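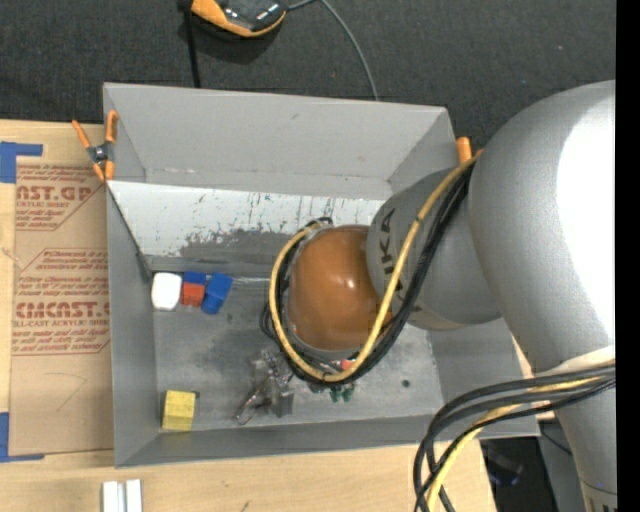 The first thing I learned about sharing a workshop with a KUKA arm is that you spend most of your time thinking about cables. I came in on a Sunday with a bag of bagels and a plan to work on grasping. By noon I'd rerouted the black bundle twice and eaten four bagels.

We built the cell at Skakden, the members' shop behind the old Trelldale feed store, and we call it Pletach (long story, mostly Babar's fault). Babar Mengal does the wiring and I do the software, badly, at night. The job sounds like something you'd hand a toddler: reach into a gray bin, pick up a block, put it somewhere else. Red, yellow, blue, white. My niece can do it while singing!

The blocks in the open are fine. A yellow one sitting by itself near a corner gives you more to think about, with a wall right there and the fingers wanting the same space. The ones that line up against the sloping panel are where I lose whole evenings — you get a small one with another one right behind it, and the gripper has to decide which it's after.

I logged 548 tries in March. The arm got a block out on 44 of the first 600-line config's attempts, and I'm too embarrassed to tell you how many that was out of. Then Babar suggested slowing the approach by 20 percent, which I'd been too stubborn to try, and things got a lot better.

The bin used to creep. Every bump moved it a hair, and after a while all my coordinates were garbage. Now there are orange-handled spring clamps on the rim and blue tape on the tabletop, and I check both before I touch the keyboard. Best few bucks we've spent on the whole build.

Next up is the cable loop around the wrist. I want it tighter, Babar wants it looser, and Naqvi, the shop down the road, has offered to sell us a proper guide. We're still arguing about the price.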